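Biselmont Forums > Manipulation > Good practice
Thread: House rules for hand-held gripper sessions on thin fabric

Fereshteh Tabrizi
July 28, 2020
We're redoing the rules sheet for Paketti and I'd like comments before it goes out. Current wording on grasping: take mesh by a raised fold, never by a single layer at a raw edge. Pinch it shallow and keep the fingertips upright.
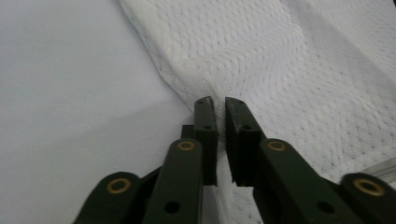

Joni Kinnunen
I'd drop the word "never". If the operators only take perfect folds, the policy learns nothing about the bad ones. We kept edge grasps in at Grollport and labelled them.

Fereshteh Tabrizi
Labelled by whom, though? We had 954 episodes in February and the labels were the part that fell over. Happy to make it "avoid".

jpesonen
Agree with Joni on this one. My bigger gripe is the approach. People rush it and close before they're lined up. I'd write in a full stop with the jaws open, both pads clear of the cloth, then close.
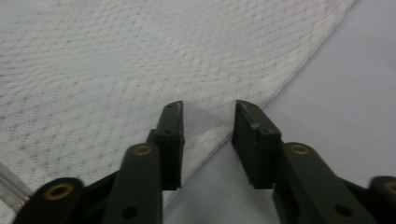

Half a second is enough. Heinonen's sheet asks for a whole second and it makes the motion look unnatural, so I wouldn't copy that bit.

Merja Niskanen
Disagree, a whole second is easier to find when you're trimming. Also please put in a limit on hours. Sore thumbs make sloppy data. We do 20 minutes on, 5 off.

Joni Kinnunen
Fine with the breaks. Still half a second for me.

Fereshteh Tabrizi
OK, revised start position, tell me if it's wrong:

1. Item flat on the board, long side running away from you.
2. Zipper at the near end.
3. One gripper each side of the item, jaws angled in, cables kept off the fabric.

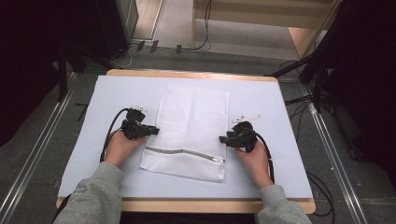
4. Hold still until the recording is confirmed, then begin.
5. If you drop the item off the board, end the episode. Don't rescue it.

Merja Niskanen
Number 5 should say who decides. Otherwise good.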